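Planificación de equipos para la célula de cableado y sensores: estado del presupuesto

Grupo de automatización, Trestora – 12/08/2025

El ejercicio que viene hay que renovar parte del equipamiento del laboratorio de manipulación, y el plazo para presentar la solicitud termina antes de lo habitual. Resumimos lo que está decidido, lo que sigue abierto y las cifras con las que trabajamos. Los grupos que comparten material con nosotros deberían leer al menos el apartado de consumibles.

Partida de brazos y pinzas

No se compran brazos nuevos. La revisión que hizo Hauke Brandes en marzo concluye que los reductores de los dos brazos actuales tienen margen para otro ejercicio completo, con cambio de correas y recalibración. El dinero va a las pinzas, que es donde se pierden las horas. La pinza paralela de Skurneck cierra bien sobre piezas rígidas, pero con hilo fino el par mínimo sigue siendo alto y el aislante se marca. Se han pedido dos ofertas para dedos intercambiables con recubrimiento de goma: una a Skurneck y otra a Wukden. La de Wukden incluye los soportes y un juego de repuesto; la de Skurneck los factura aparte.

Las tareas que deben cubrir los dedos nuevos son las de trabajo con cable suelto y placas pequeñas: presentar un extremo pelado frente a un conector, mantenerlo quieto y retirarlo sin arrastrar la placa.
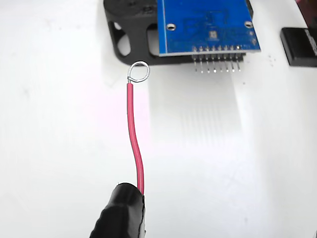
El criterio de aceptación queda fijado en 100 ciclos consecutivos sin deslizamiento apreciable y sin daño en el aislante, con el mismo tipo de hilo en todas las pruebas. Uwe Engelhardt propuso añadir un ensayo con hilo trenzado. Se acepta como ensayo informativo, sin efecto sobre la compra, dado que ninguno de los dos proveedores lo contempla en su hoja técnica.

Soportes impresos

Los soportes se seguirán imprimiendo en casa. El coste de material es bajo y los plazos externos no compensan. Lo que sí se presupuesta es una segunda impresora, porque la actual pasa demasiado tiempo ocupada con piezas de otros grupos y cada modificación de un soporte espera turno. Se reservan 800 euros, con boquillas y una placa de repuesto incluidas. Si la oferta final supera esa cantidad, la diferencia sale de la partida de utillaje y no se vuelve a tramitar.

Los archivos de los soportes tienen que estar en el repositorio común antes de encargar filamento. En este momento hay versiones duplicadas con cotas distintas en los taladros, y dos de ellas no admiten el tornillo previsto.

Consumibles y objetos de prueba

Esta partida se ha gestionado hasta ahora con compras sueltas y sin inventario. A partir del próximo ejercicio tendrá línea propia. Incluye hilo, conectores, placas de sensor y los objetos deformables que se usan como base o como obstáculo: espumas, paños y esponjas de cocina de dos capas. Las esponjas se comprarán de dos tamaños y siempre de la misma referencia. La rigidez cambia bastante de un fabricante a otro, y los resultados de contacto dejan de ser comparables cuando se mezclan lotes.

El gasto previsto es de 79 euros por trimestre. En placas de sensor se pasa a compra por lote, con 37 unidades en el primer pedido. Hauke calculó esa cantidad a partir de las bajas del ejercicio anterior, casi todas por pines doblados o pistas levantadas al retirar el conector – un tipo de daño que los dedos nuevos deberían reducir, aunque el presupuesto no descuenta nada por ello.
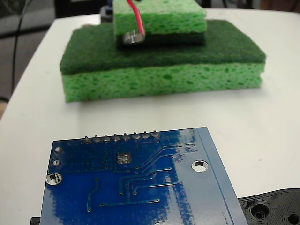

El pedido de placas se hará a D'Souza, que mantiene el precio unitario durante el ejercicio y admite entregas parciales. Las unidades llegarán con la tira de pines ya soldada. El sobrecoste es pequeño y evita que cada grupo suelde con su propio criterio.

Cámaras e iluminación

Queda aplazada la compra de cámaras. Antes hay que resolver la iluminación: sobre mesa blanca aparecen reflejos en las placas y las pistas se distinguen mal en parte del encuadre. Se probarán difusores y una superficie gris mate, ambos con cargo a utillaje. Si con eso basta, la partida de visión se reduce a objetivos y cables. Uwe presentará las medidas en la próxima reunión de equipos.

Pendiente

Falta la oferta revisada de Skurneck con los soportes desglosados, y también la confirmación del plazo de entrega de Wukden. Los grupos que necesiten hilo de otra sección deben comunicarlo a Hauke por la lista interna, indicando sección, color y metros. Las solicitudes que lleguen después del cierre pasan al ejercicio siguiente.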